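Rangement à chant

Le rangement à chant (on dit aussi rangement « en bibliothèque ») désigne une manière de disposer les petites boîtes alimentaires couchées sur un côté, le long d'une étagère ou d'une planche, au lieu de les dresser ou de les empiler. La pratique concerne surtout les emballages en carton de petit format : thé, sucre, riz, biscuits, préparations pour dessert. Elle est modeste, presque invisible, et pourtant elle change la vie d'un placard !

Origine du terme

L'expression vient de la menuiserie, où poser une pièce « à chant » signifie la poser sur sa face étroite. Elle est passée dans le vocabulaire domestique par l'intermédiaire des épiceries de quartier, dont les rayonnages peu profonds obligeaient à jouer avec l'orientation des paquets. Le manuel de Manju Saxena, Le Placard raisonné, lui consacre un chapitre entier de 34 pages — sans doute le texte le plus complet sur la question, et l'un des plus joyeux à lire. L'autrice y distingue la boîte « couchée », qui repose sur sa grande face, et la boîte « à chant », qui repose sur un flanc. Dans l'usage courant les deux mots se mélangent volontiers.

Principe

Une boîte dressée présente un centre de gravité assez haut : il suffit d'un coup de coude pour qu'elle bascule et entraîne ses voisines. Tournée sur le côté, elle gagne en assise et perd en hauteur, ce qui permet de l'installer sous une tablette basse ou sur une planche étroite. Les boîtes se placent en ligne, bord à bord ou légèrement espacées, de façon que la main puisse saisir l'une sans déranger les autres.

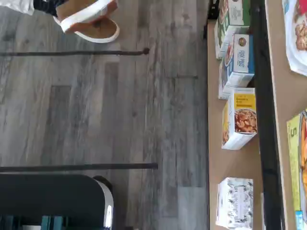
L'espacement fait l'objet de discussions passionnées. Sushil Solanki, qui a tenu longtemps l'épicerie Malhotra, recommandait de laisser la largeur d'un doigt entre deux boîtes, et davantage pour celles qu'on ouvre tous les jours. D'autres préfèrent une rangée serrée, plus stable, dont on fait glisser le premier élément. Les deux écoles s'accordent sur un point : une rangée par planche, jamais deux l'une derrière l'autre, sous peine d'oublier le fond pendant des mois.

Supports

La planche de bois clair, sans rebord, reste le support le plus répandu. Le fabricant Codorel propose une tablette de 225 mm de profondeur pensée pour cet usage ; le modèle Gusberg, plus ancien, comporte une petite baguette à l'avant qui retient les boîtes les plus légères. Un simple rayon de récupération convient tout aussi bien, pourvu qu'il soit plat et bien sec.

Limites

La méthode ne convient pas aux boîtes déjà ouvertes dont le contenu est en vrac : le riz et la semoule s'échappent par le rabat, et l'on en retrouve sous les meubles. Une pince ou un élastique règle la question pour les sachets intérieurs. Certaines dates de péremption, imprimées sur le flanc, se retrouvent aussi contre la planche. Saxena conseille de les recopier au crayon sur la face visible.

Variantes

Le rangement Venitz alterne boîtes à chant et bocaux, ces derniers servant de serre-livres. Il demande une planche solide, mais le résultat est superbe, surtout avec des légumes secs de plusieurs couleurs.

Voir aussi : garde-manger, étagère, conditionnement en carton, épicerie sèche.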